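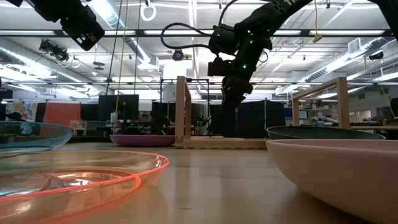 Clear plate with the orange-pink rim, on a light wood table.

Omby Glass Dye, starter set

We love this stuff! Omby is a cold dye for clear glass tableware, made by Bireck in small batches, and it goes on with a soft brush - no kiln, no oven. Each set has 8 colors in 50 ml jars, enough for a whole shelf of plates if you keep to the rims (and rims are where it looks best, we think). Leave it overnight, then hand wash only. The new Lirier shades came in last August and the coral one is gorgeous on thick glass.

Item no. 464. Brushes sold separately.

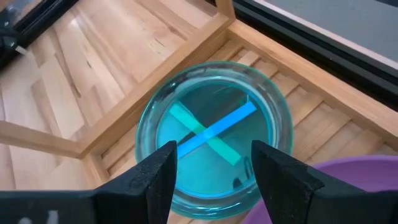
Li wrote in to say that the coral needs two thin coats, with a full night between them, and that her first try with one thick coat went streaky near the edge. Good tip, and it goes for the yellow too. Refill jars come in all the colors except smoke, which is back in spring.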